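We use cookies to remember that you have been here before. Close this notice to accept, or keep it open and read around it.

About Us – Prusis

Posted in April by Maite Montoya

Prusis exists to answer one question: can a machine do the chore yet? People have been promised a robot that folds the towels for so long that the promise has become a kind of furniture. We test the promise. We pick a job that a reasonably patient adult can do without a college degree, we give it to a robot, and we write down what went on. Then we tell whoever paid us, and they are usually a little disappointed.

We are a company of 13 people. We began in the back half of a former carpet showroom, and some mornings it still smells like one. Our first customer was Khokhar, a repair and resale firm that takes in old office computers, strips out what is worth keeping and sells the rest by weight. They wanted to know how much of their bench work could be handed over to a machine. Our first report ran to six pages and could have been one word long, but it seemed rude to bill for that.

Most of the bench work at Khokhar comes down to old desktops with the lid off. A person who has done the job for a month can open one, pull the memory and move on to the next while talking about lunch. We started there, on the theory that a computer is a box of parts designed to fit only one way. It is a good theory and we recommend it to anyone who has never tried it.

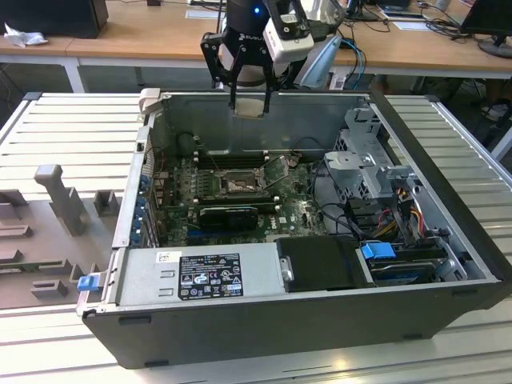 Desktop on the bench, side panel off, gripper in the case.

What do we mean by a chore? Internally we keep a list, called the Clarnilon list after a dishwasher that used to leak on it. It has household jobs on one side (loading plates, matching socks, wiping down a counter that has a toaster on it) and shop-floor jobs on the other (seating a part, routing a cable, putting a screw back where it came from). Visitors expect the household side to be the easy one. The shop floor at least agrees to hold still. A sock has never agreed to anything.

Each job gets one of three grades. "Yes" means you could leave the building. "Yes, with a chaperone" means somebody has to stand there with a coffee and one hand near the stop button. "Not yet" means what it says, and it is our most popular grade by a wide margin. We will not write "nearly." A customer once asked us to, and offered to pay extra, and we had a long talk about it before saying no.

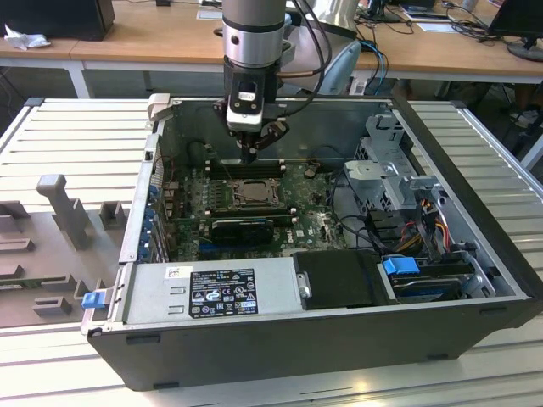 Photo: Prusis bench team

The processor is the job we get asked about most, so here is our position. Picking one up is fine. Carrying it across the board is fine. Lowering it into the socket is where the afternoon goes. The chip has to be square and level and the right way around, and the socket will not tell you politely if it is off. People manage this with their fingertips and a slight squint. A gripper has to be told where everything is, or shown, or allowed to practice, and we have done all three in the same week.

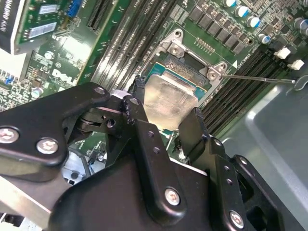

Processor in the gripper, socket just ahead of it.

Our internal name for the practice program is Wusovon. Under it we have logged roughly 3,000 attempts at bench jobs of one kind or another, good and bad together. We keep the bad ones. A customer can come in and look through them, and the serious customers do. The others would like to see the best one twice.

As for what we believe, which these pages are supposed to say somewhere: we think machines will get to most of the shop-floor side of the list, one dull job at a time, and that it will be much less exciting than the brochures. We think the person at the bench should be asked first, and paid for the asking. We do not make robots and we do not sell them. If you call us about the towels, we will be kind about it.

Current grade for putting a processor in its socket: yes, with a chaperone. We look at it again every spring. 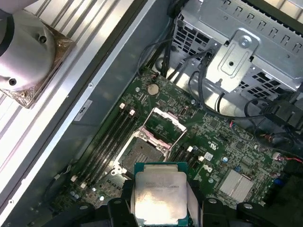

Maite, I did bench work for years and I'd fight you on that grade. If I have to stand there with a coffee, I could have put the chip in myself and still had the coffee. – Denny

Reader comments

rosalind_k: Fair, Denny, but can one person chaperone several of them? That's the number I'd want to see on this page.

Maite Montoya: We've tried it with two. The coffee went cold. It'll be in the next report.

Oswin: Please do fitted sheets. I will wait.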